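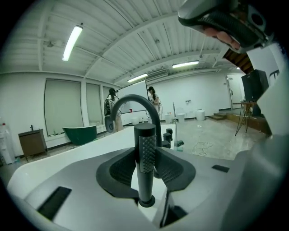 Both pads at the stem of the practice faucet, washbasin counter, Lurnstead showroom.

Hand-held gripper: one finger leans in, pads slip on faucet handles

Home > Machines and Automation > Grippers and Hands
Posted Friday, June 12, 2026
Viewed 321 times
Tags: grippers, pads, alignment, cleaning

lurnstead_wet_end

We record bathroom jobs with a pair of Anar hand-held grippers. Open a faucet, close a faucet, move a cup, repeat until you question your schooling. The fingers are the soft wedge kind with a rubbery rim and a mesh-textured pad on the inside.

One of the pair has developed an opinion. When I squeeze the trigger slowly, the left finger gets to the middle first and leans in toward the right one, so the pads meet at the tips and leave a gap farther down. On a cup it doesn't matter much. On a faucet body it matters a lot. The pads slide up the stem, and the last stretch of any twist is me turning my wrist while the faucet stays where it is.

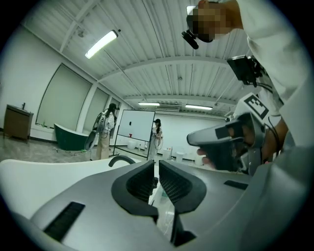
The other gripper closes evenly, or evenly enough that I've never had a reason to stare at it. Same age, same pads, same hands using it. I've done the following, in order of increasing desperation:

Wiped both pads with glass cleaner, which made them smell nice.
Swapped the left and right pads. The lean stayed on the left.
Tightened every screw I could see. There are more screws than I could see.
Read the manual, where alignment gets one sentence, and the sentence is "Alignment is set at the factory."

The rig also has to agree with its own calibration afterward, so I don't want to shove things around until it looks straight and then learn that the recorded opening width is nonsense. Is this a fix-it-on-the-bench problem or a mail-it-away problem? Mailing it to Vermeulen, who sold it to us, means a form. I have seen the form.

bracket_and_regret

Bench problem. You already did the useful test when you swapped the pads. If the lean had moved with the pad, you'd buy a pad. It stayed, so it's in the finger mount or the linkage under it.

Take the finger off. There are 2 screws at the root on ours, and on ours one had backed out just enough to let the finger rock. You can't always tell by putting a driver on it from the outside, because the thread feels tight against the dirt. Pull both screws, clean the holes, look at the face where the finger sits. If there's a raised edge on it, lay a sheet of 400 grit on something flat and take off the edge and only the edge. You are not refinishing a table.

Put it back with both screws finger tight, close the gripper gently on a straight piece of tube, then tighten a little on one side and a little on the other while the tube holds everything square. Let the tube do the aligning. Your eye will lie to you, especially at arm's length in a room full of shiny curved things.

Then redo the width calibration, fully open and fully closed, even if it looks fine. Then do it again the next morning. If the two don't match, the finger is still moving and you get to meet the form after all.

Also, stop using glass cleaner on the pads. Plain water and a drop of dish soap, rinse, and let them air dry overnight. I ruined a set with glass cleaner. They went slick in a way that no amount of regret would fix.

tile_goblin

Just get new pads. Prulgate has them. Worked for me.

bracket_and_regret

The lean is on the left with either pad. It's up there in the post.

tile_goblin

Still worked for me.

hinge_minder

Mostly agree with the long answer above. Two additions.

Before taking the finger off, open the gripper all the way and wiggle each finger sideways by hand. If the left has play and the right doesn't, look at the pivot pin as well as the screws. A worn pin will pass the tube trick nicely and be crooked again by lunch.

And check how you're holding it. We had one that "leaned" only for the person who pulled the trigger with a fingertip, off to one side. Fine with a full grip. It took us a week and one very quiet meeting to find that out.

lurnstead_wet_end

Finger is off. One screw came out with no effort at all, which is embarrassing, as it's one of the ones I "tightened." There's a little ridge on the seat too. Pin feels solid, no play. Pads are soaking in a mug that I have labeled, having learned that lesson separately. Will calibrate tonight and again in the morning and post the numbers if they're fit to be seen.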